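Tumar Pantry Labels — README

Tumar is a small collection of text typed from food labels. It has 162 entries in 32 plain text files, one file for each kind of food. I started it because I wanted to compare how producers write storage advice.

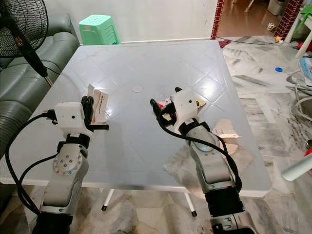
Photo: Brenbridge Archive

Every entry has three fields: product type, net weight and storage text. Spelling mistakes from the label are kept. Please do not correct them — they are part of the data.

Weights are in grams. If a label gave only ounces, I converted the number and put the letter C after it.

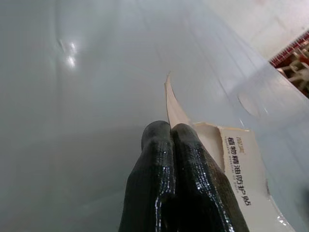 Files from the Lacerda part use a semicolon between fields, and all others use a tab. I will make this the same in version 2.

Known problems

The tea file has two entries without weight. In the Trevico part, long storage texts are sometimes divided over several lines.

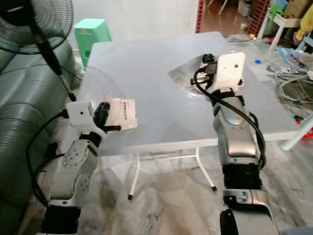

To join these lines again, look for a space at the start of the line. Corrections are welcome until the end of May.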